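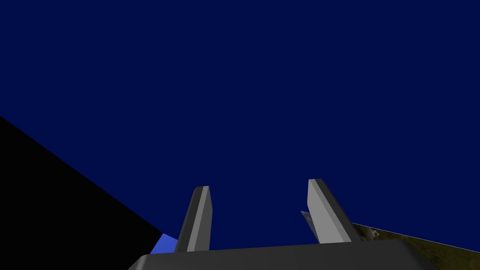 Gripper fingers, open, in the Lerkmont simulator.

Workshop > Opinion > Robotics at small scale

The simulated bench deserves its place in the shared workshop

Awuor Mwakyusa
2019-02-07

Members of the Itatdale workshop who build furniture, clocks or bicycle frames are used to seeing one another's work. It stands on the floor and can be walked round. The robot project known as Urnum has for much of its life offered the passer-by a screen and two people looking at it. It has therefore been asked, quite fairly, whether a project of this kind is making use of a workshop at all, and whether it should hold a bench that others are waiting for.

It is the view of this writer that it should, and that the workshop would do well to ask more of its larger projects to begin in the same way. Simulation is often spoken of as a delay before the real work starts. In a building where tools, money and floor space are held in common, it is a large part of the real work, and it ought to be recognised in the rules by which space is granted.

What a shared bench costs

Urnum is a two-armed machine intended for light handling tasks at a table. The parts budget agreed for the first arm was £1,425, of which the greater share goes on motors and the joints of the wrist. A sum of that size would not trouble a university department. For two members working in the evenings, it is enough to settle whether a project continues after its first serious mistake.

Mistakes with arms are seldom cheap. A joint driven past its limit will strip its gears, and a finger that closes on the wrong part of an object may bend or throw the object across the room. In a private garage these are matters for the owner. At Itatdale the neighbouring bench may have a lathe on it and a person bending over the work. The members at the next bench have not agreed to take part in anybody's experiment, and the project is bound to respect that.

By the time the first motor was ordered, the project had logged 244 hours in Lerkmont. During that period the wrist was redesigned and the reach of both arms was reconsidered, at no cost in metal. Had the same changes been made on the bench, the budget would have been spent before the arm was finished, and the drill press would have been occupied for many evenings in the making of parts that were later thrown away.

The case for clutter

A common fault of home simulation is that it is too tidy. The builder places one block on one table, teaches the gripper to reach it, and concludes that the machine can pick things up. Murray Boychuk, who prepared most of the table layouts for Urnum, took the opposite course from the beginning. He argued that an arm built for a household should meet household things, in awkward positions and partly in each other's way.
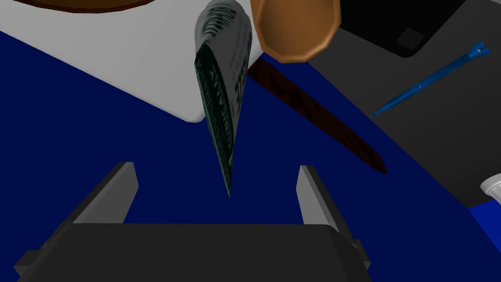

The reasoning behind this is sound. A rigid block has the same width wherever it is held. A rolled magazine does not, and the choice of where to close the fingers becomes a question that the control program must answer for itself. Thin things such as pens and sticks demand a careful approach to the surface. Bowls may be taken by the rim or by the side, and each choice leaves the wrist at a different angle for whatever is to be done next.

Each layout was run 500 times with small changes to the positions of the objects. The records of these runs are kept in the MacLeod room and may be read by any member. They are dull reading, and they have settled more arguments than any other document the project possesses. Builders are inclined to remember the attempt that went well. A written log has no such preference.

It should be admitted that the other side of the argument has weight. Simulated friction is a guess with a number attached. Cables do not snag in Lerkmont unless someone has taken the trouble to model a cable, and motors do not grow warm over a long evening. A member who has only ever worked on a screen may come to believe that a joint is stiff when it is merely drawn as stiff. There is also the matter of skill. People join a workshop to learn to use their hands, and it would be a poor result if the newer members could adjust a collision model but had never tapped a thread.

These objections bear upon how long a simulated stage should last. They do not show that it should be left out. The Urnum project spent too long over its simulated fingers, in the opinion of this writer, when a pair cut from scrap would have answered the question of grip in one evening. The two kinds of work are best done in turns, with each physical part tested early and its measurements carried back into the model. Friction figures for the finger pads were treated in this manner from July onwards, and the simulated grasps became less flattering at once.

The use of both arms raises the matter more sharply. With a single arm the space to be guarded is fairly simple. With two, each arm is an obstacle to the other, and the body between them is an obstacle to both. An object brought in close to the torso leaves very little room for the wrist to turn.

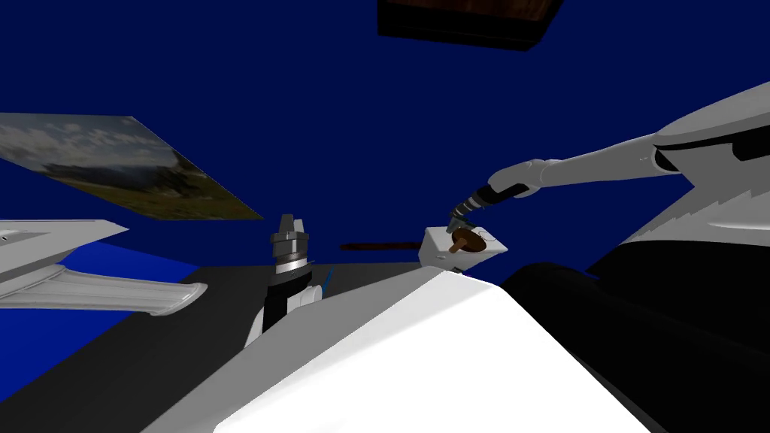 What the workshop might adopt

Three changes to the present rules are proposed.

First, hours spent on design and simulation should count towards the minimum use that a member must show in order to keep a bench. At present only tool bookings are counted, and the effect is to reward those who cut early.

Second, any project with a powered arm should place its simulation records in the MacLeod room before the arm is first switched on in the main hall. The records need not be long. They should state what was tried, how often it failed, and which movements have never been tested.

Third, a simulated stage should carry an end date, agreed at the outset and open to one extension. Bench space is scarce, and a project that remains on the screen without limit has no stronger claim to it than timber left under a sheet.

The last of these would have fallen hardest on Urnum itself, and is put forward with that in mind. Comments from members may be left in writing at the front desk.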